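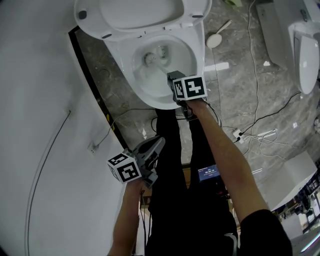

Flush toilet

A flush toilet is a toilet that gets rid of waste by using water to push it down a drainpipe to somewhere else. That somewhere else is usually a sewer or a septic tank. You'll also hear it called a water closet, a commode, a john, a loo, or (in my family) "the throne," and I'm going to use "toilet" from here on to keep things simple.

I've been keeping up this household encyclopedia for a good while now, and the toilet entry is the one I keep coming back to and making longer. I grew up in a house with one bathroom and a tank that ran all night, so I learned how the thing worked earlier than most kids do. I still find it a pretty wonderful machine - there's no motor in an ordinary one, no wiring, and the whole job gets done by water falling a short distance.

How a flush works

Most home toilets in the United States are gravity toilets. There's a tank, usually sitting on the back of the bowl, and it holds enough water for one flush. When you press the handle, a little arm inside lifts a chain, the chain lifts a rubber flap at the bottom of the tank (the flapper), and the water drops into the bowl all at once.

Some of that water comes out of small holes under the rim and rinses down the sides. In a lot of bowls, some of it also comes out of a bigger hole lower down, called the siphon jet. Behind the bowl is a passage shaped a bit like an S lying down, and this is the part I like best. It's called the trapway. When enough water rushes into it, it fills completely, and then you've got a siphon: the water going down the far side pulls the rest of the bowl along behind it. You hear that gulp at the end? That's air getting into the trapway and breaking the siphon.

You can set off a flush with no tank at all if you pour a bucket of water into the bowl quickly. Pour the same bucket slowly and the level just creeps up and spills over into the drain, with no siphon and no gulp. I tried this over and over as a kid and got into trouble for the floor.

After the flush, the flapper drops back down, the tank refills through a fill valve, and a float tells the valve when to stop. While that's happening, a thin tube sends a little water down the overflow pipe to top up the bowl. If your bowl water always seems low, check whether that thin tube has popped loose. It's a very common thing and takes a few seconds to put back.

The water that stays in the bowl

The pool you see between flushes does a real job. It blocks the drain so that sewer gas can't come up into the room. Every fixture in a house has some version of this, like the bend under a sink, but in a toilet the trap is built into the china itself.

If a guest bathroom goes unused for a long time, the water can evaporate and you'll start to smell something. People panic and call a plumber over this! Flush it once, wait a bit, and see if the smell goes away. If it doesn't, then you can worry, and the next thing to look at is the seal where the toilet meets the floor.

A short history

People have been using running water to carry waste away for thousands of years. There were houses with drains in the Indus Valley, the Minoans on Crete had something that could be rinsed out with water, and the Romans built long public benches over flowing channels. None of those is a flush toilet the way I'd use the word, but you can see where the idea was heading.

A valve toilet with its own water supply turned up in England in the 1590s and didn't catch on. The big step came in the 1770s, when the S-shaped trap was patented, and after that the smell problem was something you could solve. Through the 1800s the designs got better and better, sewers got built in the big cities, and by the end of that century the bowl and the trap were being made as a single piece of glazed pottery. Before that, a lot of the works were metal with wood boxed in around it, and I can't imagine keeping that clean.

Early home toilets had the tank way up on the wall with a pull chain, to give the water a good long drop. As the bowls got better at starting a siphon, the tank could come down lower, and eventually it settled onto the back of the bowl. You can still buy the high kind if you want one. I've used one in an old hotel and it sounded like a dam giving way.

What they're made of

Nearly all home toilets are vitreous china, a clay mix fired in a kiln with a glassy glaze on it. The clay goes into the mold as a liquid called slip. The mold soaks up water from the outside in, a firm layer builds up against the walls, and the extra slip gets drained off. Then the piece is dried, sprayed with glaze, and fired.

I once got to walk through the old Hollis pottery works outside Clurneck, where they made sinks and toilets, and what I remember is how big the raw pieces looked. Clay shrinks when it dries and again when it's fired, so a bowl goes into the kiln larger than it comes out. The inspectors there tapped each finished one with a small mallet and listened. A sound piece rings and a cracked one gives a dull clunk. They had 185 bowls lined up on the floor the morning I visited (it was painted on a board, I didn't go around counting), and the tapping never stopped.

Steel toilets are used in places where china would get smashed, and there are plastic ones for boats and campers. China is still the usual choice at home. It's heavy, it doesn't soak anything up, and it holds up for decades - I know of one that's been in daily use for 50 years with nothing changed but the seat and the parts in the tank.

Kinds of flush toilets

Gravity toilets, described earlier, are the quiet and cheap ones. Parts are sold in every hardware store.

Pressure-assisted toilets have a sealed vessel inside the tank. Water coming in squeezes the air in the vessel, and the squeezed air shoves the water out when you flush. They clear the bowl very well and they're loud. I wouldn't put one next to a nursery.

Dual-flush toilets give you two choices, a small flush and a big one, usually with a split button on the lid. It's a nice idea, though I've noticed that visitors tend to press both halves at once.

Washdown toilets are the standard in much of Europe. They have a wider trapway and don't count on a siphon, so the water simply pushes everything out. They clog less, but the pool is smaller and you'll be using the brush more.

Flushometer toilets have no tank. They're the ones in schools and airports with a chrome valve on the wall, and they need a bigger supply pipe than most houses have.

Seats and lids

A seat is a separate part from the bowl and wears out much sooner. In the US they come in two main shapes, round and elongated, and you need to know which you've got before you go shopping. Measure from the bolt holes to the front edge of the bowl. I went to the store without measuring and came home with the wrong one. Twice, if we're counting.

The small bumpers on the underside keep the seat from sliding and take the knock when it comes down. If one falls off, the seat will rock, and the hinges go soon after. You can get replacements for very little money. My last set came from Plestine and they've stayed put.

Common troubles

A toilet that runs on and on is nearly always a flapper that isn't sealing. Put a few drops of food coloring in the tank, wait 10 minutes without flushing, and look in the bowl. If the color has come through, replace the flapper. I like the Gramico ones, partly for the dumb reason that the chain clip is easy to work with wet fingers.

A weak flush can be a low tank level, or mineral build-up in the rim holes or the jet. Hard water does this over the years. Vinegar and patience will shift a lot of it. Never mix vinegar, or any other cleaner, with bleach.

A clog calls for a plunger with a flange, the kind with the extra sleeve that folds out of the bottom. The flat cup type is meant for sinks. Get the flange into the opening, push gently the first time to let the air out, and then work it back and forth. Pulling matters as much as pushing. If that fails, a closet auger will reach into the trapway without scratching the glaze.

Water at the base usually means the wax ring has gone, or that the bowl has been rocking on its bolts. On a muggy day in August it may only be condensation dripping off the tank, so feel up there first.

See also: bidet; septic tank; S-trap; sink; plunger; water heater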